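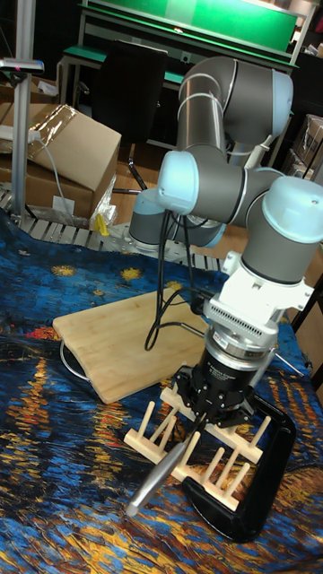
Puvville workshop brings arm maintenance in-house

The Sketau Centre for Applied Automation has taken over the routine maintenance of the six-axis robot arm at its Puvville workshop, ending an arrangement under which the work was carried out by an outside contractor. The change took effect in September and applies to the kitchenware handling cell, where the arm is used to pick up and place household utensils.

Under the previous arrangement the contractor, Ghorbani Service, attended twice a year. Faults that arose between visits were logged and held over unless they stopped the cell altogether. The Centre's technical staff will now inspect the arm after every 200 hours of operation and will carry out minor repairs on site. Ghorbani Service will continue to supply parts and will remain responsible for any work inside the joint housings.

Lalit Mathur, who manages the Puvville workshop, said the decision followed a review of downtime over the past year.

"Most of our lost hours came from cables and from the gripper. Both can be dealt with by trained people in the building," Mr. Mathur said. "We were waiting for appointments to do jobs that take an afternoon."

The review recorded 33 stoppages at the cell. The largest group was attributed to the cabling that runs along the outside of the arm. Where the loops had been secured too tightly, the wrist could not complete a full rotation without straining the connector at the gripper. Where they had been left too long, they caught on items on the table. Technicians have since re-routed the cables and marked the fastening points on the arm, so that the same amount of slack is restored each time the bundle is removed.

The second group of stoppages concerned the gripper. Deepak Solanki, senior technician, said the bracket screws had been found to loosen gradually during long sessions with metal utensils, which are gripped by the handle and place an uneven load on the fingers.

"A ladle or a long spoon is not heavy, but its weight sits well away from the fingers," Mr. Solanki said. "After enough cycles the fingers are no longer square to the wrist, and the arm begins to miss the rack by a small margin. Operators had been correcting that in the program when the fault was mechanical."

The new procedure requires the bracket to be checked with a torque driver before the first session of the day. The finger surfaces are to be wiped down and examined for wear, and the fingers replaced as a pair. The ventilation slots in the bracket are to be cleared of dust at each inspection. A short test follows, in which the arm lifts a utensil, holds it over the dish rack at reduced speed and returns it to the table. The test is run five times and must be completed without correction before the cell is released for use.

Staff have also changed the way the table is prepared. The position of the rack is now confirmed against the arm's stored reference point whenever the tablecloth is changed, as a fold in the fabric had previously been enough to shift the rack out of position.

Five members of staff have completed the maintenance course, which was held at the Centre's Zirkau site and delivered by Svetozár Slanina. The course covered safe isolation of the arm, cable replacement, gripper alignment and re-mastering of the axes following a collision. Harsh Tripathi, who co-ordinates training for the Centre, said a second intake would be offered to operators on the evening shift.

The isolation procedure has been revised as part of the changeover. No person may reach into the working area until the arm has been parked and its supply locked off, and the key must be held by whoever is doing the work. Operators may stop the cell at any time, but only a trained member of staff may return it to service.

The maintenance log has been moved from the contractor's system to the workshop's own records. Entries from the past year have been copied across, with the exception of 70 duplicates removed during the transfer.

Inquiries about the maintenance program or the training course should be directed to Brijesh Bhatt at the Sketau office.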